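Borna Tabletop Tree
Small artificial tree in a pot, sold on its own or with the Fosow ornament tub

Hi, Flurina Rainer here. I run the little seasonal corner of the shop and I get more messages about this tree than about anything else we carry, so I've finally sat down and given it a proper page. Grab a coffee!

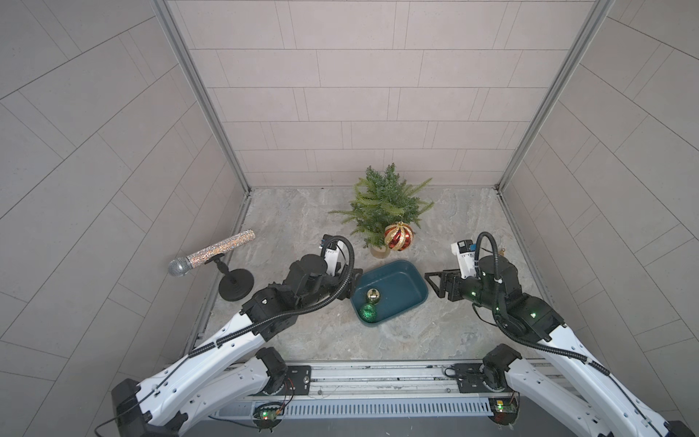
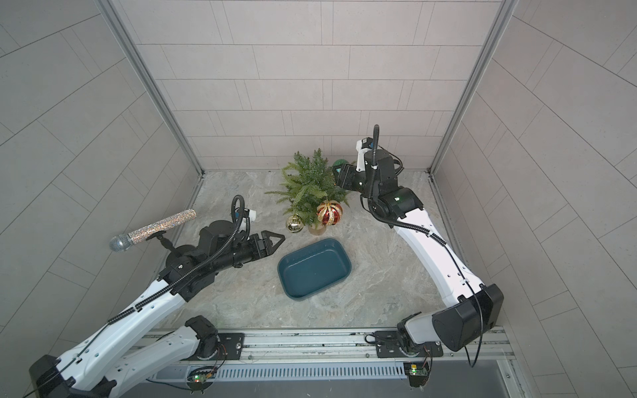 The little Borna, same tree in each one. 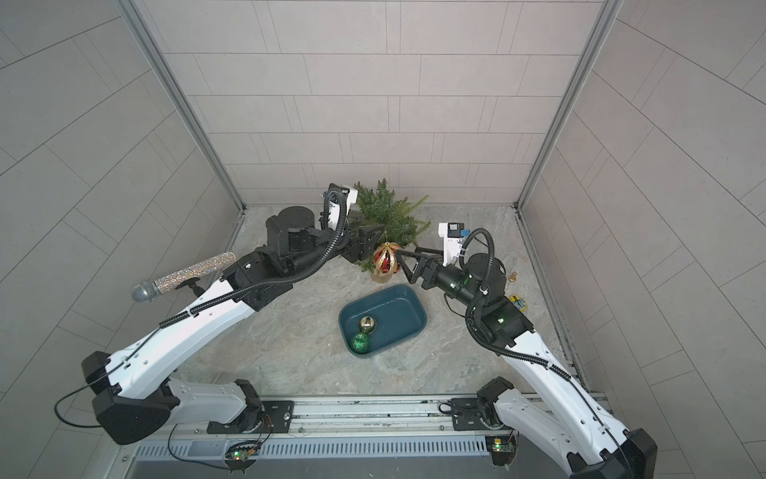
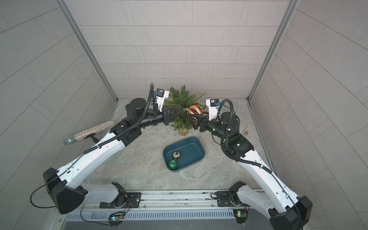
I sell this one to people who think they don't have space for a tree. Apartment people, dorm people, people with a desk by a window and a boss who doesn't mind (mine is me, so that's easy). It stands on any flat surface and the pot comes attached, so you don't need a separate stand. The branches are soft and needle-like and they go out in every direction, a bit bushy, a bit loose, and I much prefer that to the stiff cone shape you get on a lot of small trees. It arrives squashed flat in its box, by the way. Start at the bottom, pull each branch out and up, and keep turning the pot as you go. Give it ten minutes and a song or two.

Can it take a full-size ornament? Yes, and this is the question I get most. In the first picture there's a big round red and gold one hanging toward the front right of the tree, with all the glittery swirls on it, and I love how oversized it looks up there. Put the big ones low and close to the trunk, then bend the branch tip up a little so the loop can't slide off. If you only own tiny ornaments they'll look sweet too, but I'd go for a few large ones over a lot of small ones. Glass I'd save for your big tree.

About the tub. The Fosow is a rectangular plastic bin with rounded corners and low sloped sides, in a dark teal that I was sure I'd hate next to Christmas colors and now want in every room. It's shallow, so you can see what you've got without digging. Mine holds ornaments in December, and the rest of the year it holds seed packets, chargers and one glove. Glitter wipes out of it with a damp cloth. There's no lid! People ask every single year. If you need a lid, look at the Benduvico box instead, though it's deeper and you'll be fishing around in it.

What you get
Borna tree with pot attached, item 1229
Fosow tub in dark teal (only if you pick the set)
2 spare ornament hooks
A care card

Ornaments are sold separately. The shiny gold ball and the green glitter ball come in our Pacheco mix, and you can't choose the colors in that one, sorry – I pack them as they come.

Looking after it
Shake it outside once a year, or use a hair dryer on the cool setting. Don't wash it. I tried, and the branches took three days to dry and went a funny shape. For storage, fold the branches up, slip an old pillowcase over the whole thing and stand it upright in a closet. Mine has done this for 3 winters and still fluffs up fine.

Shipping and returns
Orders over $50 ship free. You can send the tree back within a month if it still has its tag on, and please fold the branches up first or it won't go in the box. The tub ships inside the same carton, under the tree, so check the bottom before you recycle the cardboard!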